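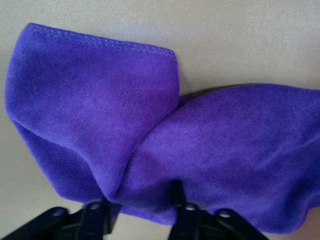

写真:Etivitz編集部

ドレルコム(Drelcombe)のスタジアム見学会に行ってきた。クラブの公式サイトでは「新時代の扉を開く一日」ということになっていたが、扉のほうは正面ゲートの片側しか開いておらず、入場まで14分並んだ。

先に書いておくと、私はこのクラブのサポーターではない。2部と3部を行き来するチームの試合を年に何度か見る程度で、今回も目当ては改修されたメインスタンドと、昨季からさんざん宣伝されている入場システム「Jamgate」だった。

## 入場ゲート

Jamgateはスマートフォンの画面をかざすと通れる仕組みで、クラブの説明では混雑が大幅に減るらしい。どこと比べて減るのか、という数字は配布資料のどこにもない。係員に聞くと「シーズンが始まればわかります」と言われた。それはそうだろう。

この日の参加者は事前申込制で400人。収容人数から見ればほんのわずかで、それでも列ができた。私の前の家族連れは画面の明るさを上げろと二度言われ、結局は紙の名簿で確認してもらっていた。雨の夜の試合、キックオフ直前に同じことが起きたらどうするのか。

## メインスタンド

座席は新しくなった。前後の間隔が広がったという説明だったが、膝はやはり前の背もたれに当たる。身長は人並みなので、私の脚のせいではないと思う。

見晴らしはいい。ここは素直に認める。以前は下段の端に座るとコーナーフラッグ付近がほとんど見えなかったのが、手すりの位置が変わって楽になった。ただし屋根は延びていないから、前から数列は相変わらず雨ざらしになる。案内の人は「臨場感のあるお席」と呼んでいた。

車いす席は増えて、場所も中段に移った。エレベーターは1基で、見学会の間は点検中の札が下がっていた。

## ロッカールームと展示

ツアーは15人ずつの組で回る。ホーム側のロッカールームは照明が明るく、壁にスローガンが大きく書いてある。アウェー側は見せてもらえなかった。工事が終わっていないのか、見せたくないのか、質問しても答えがはっきりしない。

廊下の展示は、昇格を決めた試合のユニフォームと古い入場券が中心だった。降格した年のものは一つもない。クラブの歴史を語るなら、あの最終節の失点も飾ってほしいと個人的には思う。

## 強化方針の説明会

最後に会議室で、補強と育成についての説明があった。「若手を軸に」という言葉が何度も出た。去年も一昨年も聞いた気がする。その若手の代表格だったはずのトリン(Trịnh)については、契約が残り1年を切っているのに「交渉の内容は話せない」の一言で終わり。話せないのは理解できるが、その直後に彼の名前入りタオルマフラーを売店で勧めてくるのはどうなのか。

資料には、アカデミー出身選手のトップチームでの出場が昨季通算243試合だったとある。途中出場の数分も1試合に数えてあり、注記は一番下の小さな字だった。先発に限った数字を尋ねたところ、後日サイトに載せるとのこと。この原稿を書いている時点ではまだ載っていない。

## 行く価値はあるか

無料なら、まあ行ってもいい。スタンドの中を歩けるのは楽しいし、芝の手入れをしている人の話は説明会よりずっと面白かった。日当たりの悪い南側だけ種を変えているそうだ。こういう話をもっと聞きたかった。

シーズンチケットの更新を決める材料にはならない。10月になれば入場ゲートの混み具合も、トリンの去就も、若手が本当に先発しているかどうかも見えてくるはずで、買うならそのあとでいいと私は思っている。早期割引の締め切りがその前に設定されているのが、いかにもこのクラブらしい。

次回の見学会の日程は未定。売店のコーヒーは薄い。駐車場は出口が一つしかないので、車の人は説明会の質疑応答が始まる前に出たほうがいい。

(2026年7月19日)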